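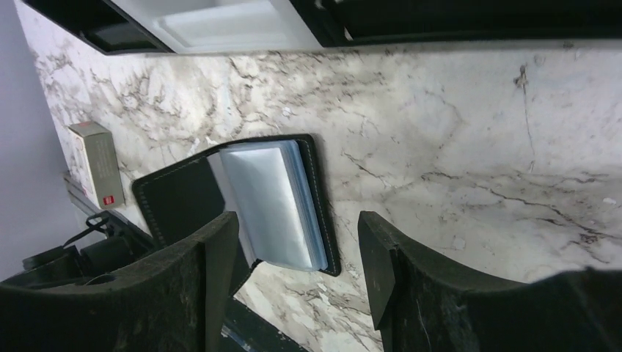 Chapter 7
Two Arms at One Bench

7.1 Scope of the chapter

The single-arm cell built in Chapters 4 to 6 can pick up a rigid part and set it down. Many household objects need more. A card holder has a hinged cover, a strap and a stack of thin sleeves, and one gripper acting alone will tend to push it along the bench before it opens. This chapter adds a second arm to the Hondcombe frame, mounts both arms on a common front bar, and brings them under one controller.

The build assumes a home workbench or a shared workshop with hand tools and a drill press. Readers who skipped Chapter 5 should return to it for the wiring of the Nerlow driver board, as the second board is wired in the same manner and only its address changes.

7.2 Learning objectives

After working through the chapter, the reader should be able to:

- set out two base mounts so that the working areas of the arms overlap at the centre of the table
- route a cable along each arm with enough slack for full wrist rotation
- write a motion sequence in which one gripper holds while the other moves
- recognise a collision between jaws from the current log

7.3 Layout of the enclosure

Both arms reach in from the front corners, their jaws facing one another across a gap over the middle of the table. Objects to be handled go in or near this gap. Parts waiting their turn are kept in a compartment tray toward the back centre, and anything tall belongs in a rear corner, clear of the links. The side and back walls should be a plain, pale colour; patterned walls make edge detection less reliable.

Cable is clipped to the outside of each link and left in a loop at the wrist. A loop that is too short will pull on the connector at the limit of travel. One that is too long will foul the opposite arm. 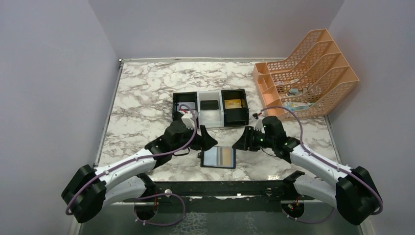

7.4 Gripper fingers and clearance

The fingers used in this book are printed to the Manzano pattern, with a flat tip. Set the closing speed to 26 mm per second for the first trials and the current limit to 200 mA. Both values are conservative and may be raised once the arms have been calibrated.

Thin, flexible items should be approached from either side with the fingers open and level. The pair must straddle the object before either jaw begins to close. When the cover of a folding item is already open, check that any strap lies flat and clear of the finger path. Record each trial in the Trikton log, including those that were stopped by hand, and note the starting position of the object.
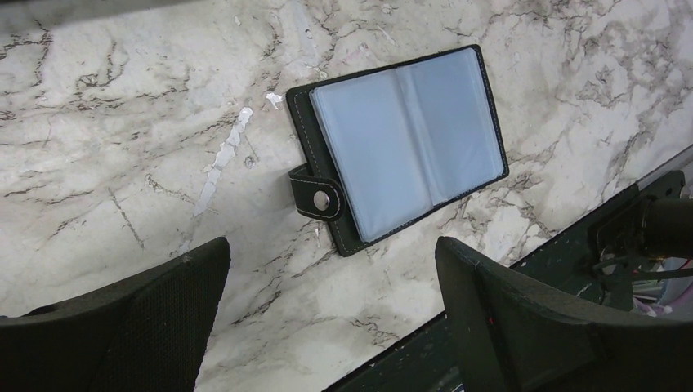
Why is the same current limit used for both arms?

Matching limits keep the holding force equal on each side, so that a soft object is less likely to be dragged toward the stronger gripper. Separate limits are introduced in Section 7.9, after the reader has measured the friction in each finger joint.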